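Window repair evenings return to Jullside

5/24/23

Anyone who has spent a winter in one of the old row houses on Rainer Street knows the sound of a loose sash rattling at two in the morning, and will be pleased to hear that the free window repair evenings are coming back to the Jullside hall. They start next week and run for five Tuesdays, with the kettle on from the moment the doors open.

The evenings are put on by Welelgate, the neighborhood housing group, which ran them for the first time last October and had to turn people away on the second night. This time there are 11 benches instead of nine, and a good deal more putty. Bring a sash if you can carry one - or just come with your questions and a rough sketch of what is giving you trouble at home.
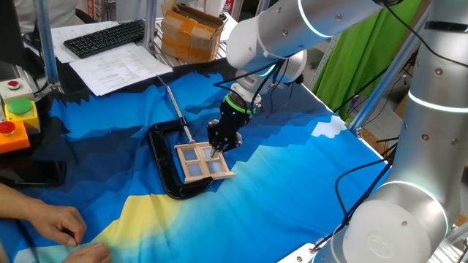

A small four-pane window frame in pale wood, with a black C-clamp beside it.

Topics will include freeing a window that has been painted shut, replacing a cracked pane, and fitting new cord to the weights. The last evening is set aside for drafts, and there will be brush strip for sale at cost, thanks to Taleo Hardware on the corner, which has also lent a pair of very handsome old sash clamps.

Almost 43 households came along last fall, and several of them have asked to come back and lend a hand, so beginners should feel right at home. Children are welcome with a grown-up, although the glass cutting will be kept to the back room.

Places are free but do need to be booked at the Welelgate office or at the Taleo counter. Please wear old clothes and closed shoes.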